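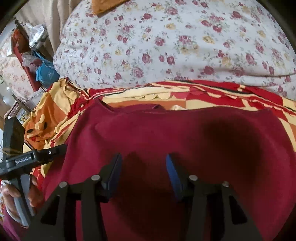 A burgundy top with a soft, brushed feel to it, laid out flat.

I got to Doaa Benmoussa's place in Wokcombe before she'd had coffee, and she still talked for two hours. She has been mending other people's clothes for 37 years, and she has opinions!

"People bring me a sweater like they're bringing a sick cat," she told me. "They whisper. I say, it's a hole, sit down."

Her first job was at a dry cleaner in Dorholm, sewing on buttons at the back (six days a week, no window). The owner, Kauko Halonen, paid her by the piece and taught her to darn on his own socks. "He had terrible feet," she said. "I learned fast."

I asked what she charges now, and she laughed at me. A small moth hole is $6, a whole elbow is $49, and she once turned down $100 to shorten a wedding dress overnight. "I like to sleep - that's my luxury."

What about washing? I admitted I throw my wool in with the towels, and she put her cup down. Cool water, she said, then roll it in a towel and dry it flat, never on a hanger. Necklines are what she sees most, all pulled out of shape. "You take it off by the collar, right? Everybody does. Use the hem."

She's teaching a neighbor, Shalini Bajpai, to take over the zippers, which she hates. When I left they were arguing over thread, and I had two buttons back on my coat that I hadn't even asked about.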